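How a Robot Learns to Pick Things Up
Vilaten Junior Science Pages
Words by Nouhaila Mansour

A washing machine does not learn. A person wrote its instructions, and it follows them in the same order each time. This works well because the drum is always in the same place and the door always opens the same way.

Picking up objects is harder. A bottle is stiff and tall. A cloth is soft and changes shape when you touch it. If a person tried to write a separate instruction for every object in a house, and for every way that object could be lying, the list would never be finished.

So engineers use another method. They collect examples, and a computer program looks for patterns in them. A program like this is called a learning system.

What is an example?

One example is a recording of one short job, such as "pick up the bottle and put it down on the left". The recording has two main parts. The first is video from a camera on the robot's head. The second is a long list of numbers saying how far each joint was bent at each moment. The two parts must match in time. If the video runs late, the system learns to close the hand at the wrong moment.

Who moves the robot?

At first, a person does. This person is called an operator. At the Dramville workshop the operators are Wulan Kusuma and Magdy Abdelaziz. The operator wears a pair of gloves with sensors inside. When Wulan bends a finger, the robot bends the same finger. Guiding a robot by hand from a distance is called teleoperation (say it: telly-op-er-ay-shun).

Each job is recorded 100 times. On Fri 11 December the team began a new job and kept 91 of the recordings. The other nine had a fault, such as a missing piece of video. A dropped object is not a fault. Those recordings are kept and labelled "dropped", so that the system can tell a good grip from a poor one.

Why so many different things?

Suppose every example showed the same box in the same spot. The system might learn only to move the hand to that spot. Take the box away and the hand would still go there and close on nothing. To prevent this, the team puts out objects of many kinds — hard and soft, tall and flat, plain and brightly coloured — and moves them between recordings.

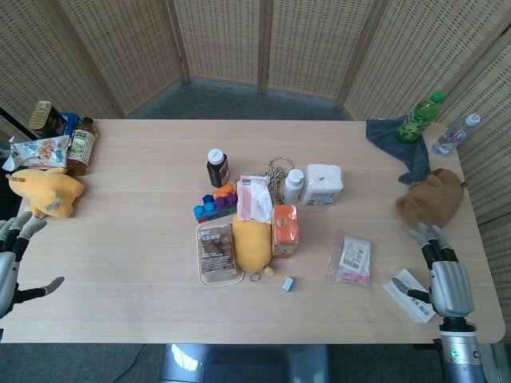
Clear plastic is a special difficulty. Light passes through it, so a camera may see the table behind it instead of the thing itself. Soft toys cause a different problem. They squash, and the hand has to close further than the camera view suggests. Both kinds need extra examples.

Checking the work

Sanaa Soliman watches every recording and writes a label for it. The label gives the name of the object, the hand that was used and how the job ended. She checks a long job in roughly 6 hours, with breaks.

After that, the system is tested on objects that were in none of the examples. If it can pick those up too, it has learned something general about gripping. If it cannot, the team goes back and records more. The next test is in January.

Words to know

Joint: a place where a finger or arm bends.
Label: a note that says what a recording shows.
Operator: the person who guides the robot.
Sensor: a part that measures something, such as how far a finger has bent.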